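Clomari Film Club, minutes of the December meeting

Taken down by me, Lovisa Engström, as it was my turn again. We started at 7.30, or a bit after, while people were still getting their coats off.

Last month's minutes were agreed once I'd put right the running time of the Krajčí film (I'd written 70 minutes for the short, and it was the main feature that was 70. Sorry, all!).

Spring season
We spent most of the evening on this. The idea from last time was a run of old studio comedies, and everyone still likes it, but there was a long and quite cheerful argument over whether to open with a silent. I'm for it. We had 42 people in for the last silent we showed, and they laughed in all the right places, which I can't say for the spy thing in October. The other side of the argument was that a first night ought to be easy to sell to somebody's neighbour. We put it to a show of hands and the silent won by 2. 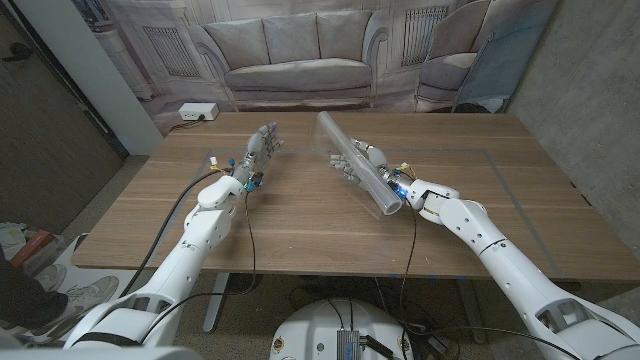 Two robot hands over the wooden table.

Piano for the opening night is still to be settled. I'm to ring the player we had before and find out what she'd want for an evening. If she can't do it we'll use the recorded score on the disc, though it's a bit plinky for my taste.

The Oltis
The Oltis has offered us its small screen on the same terms as this year, with the bar open until the end of the second reel and again afterwards. Seats are capped at 70. They'd like our dates by the end of the month, so please, please tell me now if you know of a clash. They've also asked us to stop propping the side door open in the interval. Fair enough.

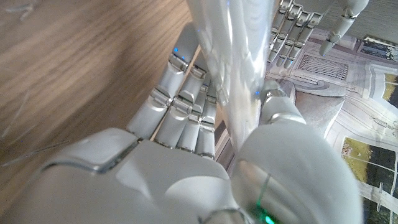
Both hands closing in around a tall white cylinder.

Double bill
Rudero have two restored thrillers they'll let us have as a pair, and I got rather carried away talking about these! The first is the one with the lighthouse and the wrong brother, and the second has the same leading lady ten years on, playing somebody's mother and stealing every minute of it. Agreed to book both. We'd start at 6 and have a proper break for sandwiches.

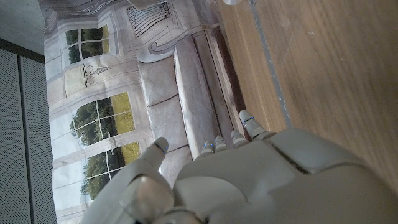 There was some worry that two thrillers in one sitting is a lot for people with a last bus to catch, so I'll put the finish time on the poster in large letters. Tickets for the pair will be sold together, with no halves.

Members' choice
We had 28 voting slips back, more than last year, and three films tied at the top. One we can't get for love nor money. Of the other two, we went for the musical.

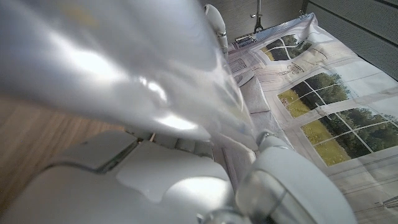 I did say I'd seen it too many times already, and I was told that this was my own fault. The runner-up goes into the autumn list without another vote.

Any other business
Could whoever borrowed the book of film posters bring it back? The newsletter needs a piece on the double bill and I've said I'll write it. Subs stay as they are.

We finished at 9.15. Next meeting in January, same time, and I'll send the dates round once the Oltis has confirmed them.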